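Comparing wrist cam vs. head cam for kitchen sim - which gripper do I keep?

drekfan: So I've been putting a couple of views side by side in our kitchen sim before I commit to one for training. Grippers are parallel jaw, flat gray fingers. Controller is the Drivex one at 50 Hz. I started with the wrist view because it's the cheap one to render, and I kinda love it up close, but once the wrist rolls you lose all sense of which way is up.
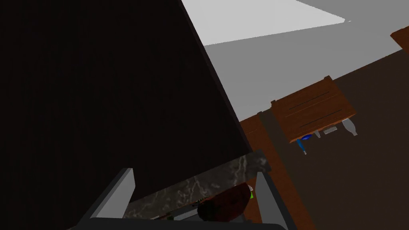 Reply #2

gonzo_arm: Rolling is fine if you feed in the wrist pose too! We ran 200 episodes that way on the Gonport arm and the policy didn't care one bit. What bugs me more is the background. Fingers wide open over plain dark brown, what's the network supposed to hang on to? 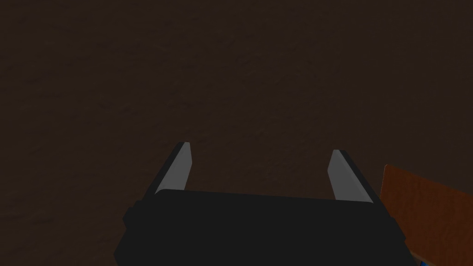 Da-eun Cha
Moderator, Sim & Control

Gonna disagree with gonzo_arm a little. Plain background is where I check finger geometry, and with the gap empty you can see both inner faces clearly. I'd do that before touching any controller gains. Two views that look almost alike are useful too - put them next to each other and look at the finger tips.
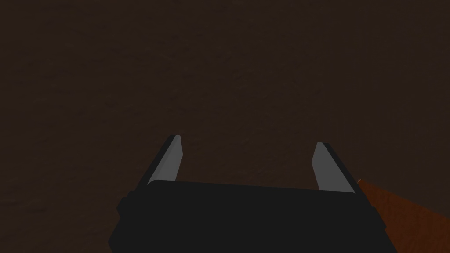 And drekfan, please post your camera offset, I bet it's still the default. The Drekier plugin resets it on every reload (fixed in May, supposedly).

Reply #4

drekfan: Ugh, yes, default. Will fix. Meanwhile I tried the high view with both arms in it, and now I get the table with the toaster and the rolling pin in one go. Slower though, 137 ms a step on my old card.

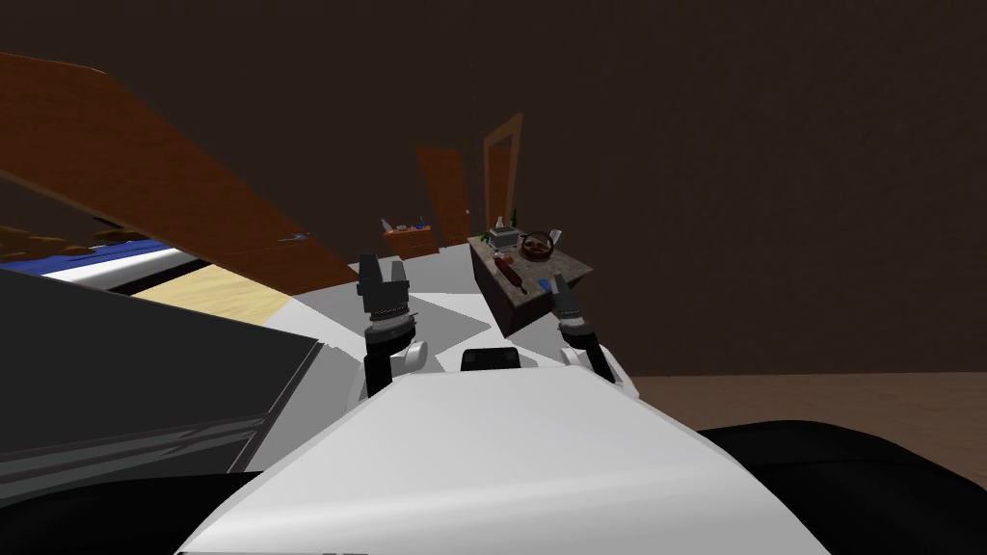
Reply #5

gonzo_arm: OK that one I'd keep, slow or not. Still say use both. El Khatib has a config for mixing them, I'll dig up the link tonight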